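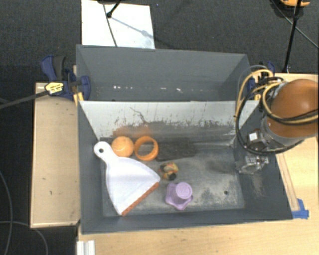
Einen zweiten Innenverteidiger brauche man dringender als einen neuen Stürmer, findet der Sportchef des SV Walach. Er sitzt in der Geschäftsstelle neben dem Trainingsplatz, kurz nach neun Uhr morgens, und hat schon zwei Telefonate hinter sich. Seit Juli ist er allein für den Kader des Viertligisten verantwortlich.

»Wir haben in der vergangenen Saison genug Tore geschossen«, sagt er. »Aber wir haben zehn Spiele nach einer Führung nicht gewonnen. Da muss ich nicht lange überlegen, wo ich ansetze.«

Drei Neue sind bisher gekommen, zwei davon für die Abwehr. Der Linksverteidiger war vorher bei Drultport, der Torwart wechselte ablösefrei aus Vomau. Für das Mittelfeld hat Walach einen Achtzehnjährigen aus der eigenen A-Jugend hochgezogen. Über Ablösesummen spricht der Sportchef nicht, auch nicht über die Laufzeiten der Verträge. Nur so viel: Der Etat liege unter dem des Vorjahres, weil der Hauptsponsor Bakos seinen Vertrag zwar verlängert habe, aber zu geringeren Bezügen.

Ob ihn das ärgere? »Nein. Bakos ist seit fünf Jahren dabei und hat auch nach dem Abstieg gezahlt. Das haben andere nicht gemacht.«

Der Abstieg ist beim Verein immer noch Thema. Im Schnitt kamen danach 1244 Zuschauer zu den Heimspielen, deutlich weniger als in der Liga darüber. Der Sportchef kennt die Zahl auswendig. Mit den Fans habe er im August zusammengesessen, im Vereinsheim, bis halb zwölf. Es sei laut geworden, sagt er, vor allem wegen der Trennung vom langjährigen Kapitän.

»Ich hätte ihn früher anrufen müssen. Er hat es aus der Zeitung erfahren, und das war mein Fehler. Die Entscheidung selbst würde ich wieder so treffen.«

Sportlich soll es in dieser Saison zunächst um einen Platz im oberen Drittel gehen. Vom Aufstieg will er nicht reden, auch wenn der Vorstand das Wort im Frühjahr benutzt hat. Die Mannschaft sei jung, und der Trainer stelle gerade von Dreier- auf Viererkette um. Das dauere. Im Testspiel gegen Drultport habe man in der ersten Halbzeit gesehen, wie es aussehen könne – und in der zweiten, was noch fehle.

»Nach einer Stunde standen die Abstände nicht mehr. Der Sechser lässt sich fallen, der Innenverteidiger rückt raus, und dann ist in der Mitte keiner. So etwas trainieren wir jetzt jeden Vormittag.«

Bleibt die Frage nach dem zweiten Innenverteidiger. Mit einem Kandidaten habe er sich schon zweimal getroffen, der Spieler wolle kommen, sein bisheriger Verein wolle ihn aber erst abgeben, wenn Ersatz da sei. Eine Leihe mit Kaufoption wäre denkbar. Bis zum Ende der Wechselfrist im September möchte er Klarheit haben.

»Wenn es nicht klappt, spielen wir mit denen, die da sind. Panikkäufe gab es hier oft genug – die haben wir zum Teil heute noch auf der Gehaltsliste.«

Um zehn Uhr beginnt das Training. Er nimmt seine Jacke und geht hinüber zum Platz.

Weitere Meldungen
Vomau verliert Auftaktspiel nach Platzverweis
Drultport stellt neuen Torwarttrainer vor
Walach: Dauerkarten ab sofort auch online
Pokal: Auslosung der ersten Runde im Überblick

Kontakt | Impressum | Datenschutz | © Sportredaktion | Nach oben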